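Etwood Indoor Acoustics Survey: Data Card

Version 4
Released January 26, 2024
Maintained by the Trasbridge Room Acoustics Group

Summary

The Etwood survey is a collection of sound measurements made inside public and shared buildings in the Bosgate district. It records how long sound lingers in a room after the source stops, how loud the room is with its ventilation running, and how clearly speech carries from one side to the other. The release contains 238 measurement sets from 26 rooms. It is intended for people who plan, renovate or study rooms used for teaching, meetings and group work.

Contents of the release

rooms.csv: one row per room, with floor area, ceiling height, wall finish, floor finish and window area.
measurements.csv: one row per measurement set, with source position, receiver position, reverberation time in each octave band and speech clarity.
background.csv: background noise levels, measured with ventilation on and with ventilation off.
impulse/: the impulse responses from which the values in measurements.csv were calculated, stored as uncompressed WAV files.
notes/: one text file per room, written on site.

Files are joined by the room_id and set_id columns. A room_id is never reused. Rooms withdrawn from an earlier version keep their identifiers, so the numbering has gaps.

Room types

Rooms are grouped into four types: small meeting rooms, classrooms, halls and open rooms. The type is assigned from floor area and from the shape of the plan, and does not depend on how the room was booked or named by its owner. Open rooms are the least evenly covered type. Users who compare types should report results for open rooms separately.

Hard, bare walls and ceilings reflect most of the sound that reaches them. In open rooms with such finishes, reverberation time in the middle bands is often well above the value recommended for speech, and it changes noticeably when people and furniture are present. All values in measurements.csv refer to unoccupied rooms unless the occupied column is set to 1.
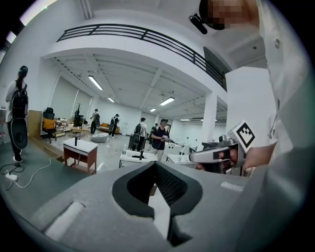
Figure 1. Open room with white walls and ceiling, in use.

Measurement procedure

Each room was measured with a loudspeaker in at least two positions and a microphone in at least three. The source signal was a slow sine sweep, repeated and averaged. Microphones were placed at seated ear height and kept at least one meter from any wall. Doors and windows were closed. Temperature and relative humidity were written down at the start of each session and are given in rooms.csv.

Processing was done with the Shetty toolkit, version 17. The settings file is included in the release. Results produced with other settings may differ in the lowest octave band, where the decay is short compared with the filter response.

Known limitations

The survey covers one district and should not be read as a sample of buildings in general. Older buildings are underrepresented. Wall finish was judged by eye and may be wrong where a surface had been painted over. Background levels were recorded in October only and do not reflect the heating season. In several halls the 63 Hz band was too noisy to use and has been left blank. Blank cells mean missing data and must not be treated as zero.

Changes since the previous version

Receiver heights were corrected in two classrooms.
The clarity column now uses the 50 millisecond limit throughout.
Duplicate impulse responses were removed.
Column names are now lower case.

Terms of use

The data may be used, copied and adapted for any purpose, provided that the survey is credited and the version number is stated. Building addresses have been removed. Users must not attempt to identify individual buildings or their occupants from the recordings or the site notes.

Corrections

Errors should be reported through the issue tracker of the Etwood repository. Reports should give the room_id, the set_id where one applies, and the name of the file concerned. Accepted corrections are listed in the change log of the next version.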